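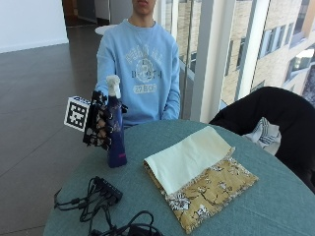 How long should a hand exoskeleton demo run at an open day? Nineteen minutes per group, including the bit where everyone asks if it hurts.

We learned this at the Renbridge open day on 29th June, having planned for 37. The steps below are what we'd follow again.

1. Pick a household job. Gripping a trigger spray bottle and folding cloth are both good. Visitors have opinions about folding, and will share them.

2. Lay a plain tablecloth. Patterned fabric is fine as the thing being handled, less fine as the thing underneath it.

3. Fit the glove before the doors open. Do the finger linkages up one at a time, thumb last, then ask the wearer to make a fist. If they wince, start over.

4. Check that the marker cube faces the fixed camera. Turn the wrist slowly through the whole job and watch the tracking screen. Ours runs on Nileck, which sulks if it loses the cube and then pretends everything is fine.

5. Show the grip first, slowly. Reach, close the fingers, hold for a count of three, let go. Spraying comes later, aimed away from the front row and anyone's flat white.

6. Play the recording back on Arthur, the gripper on the next bench. Arthur will be worse at it than the person was. Say so early — the crowd is much kinder once warned.

7. Save each session before the next group sits down. We lost file 409 to optimism.

Room 33 at Flamwood is booked for the October session. Bring your own extension lead.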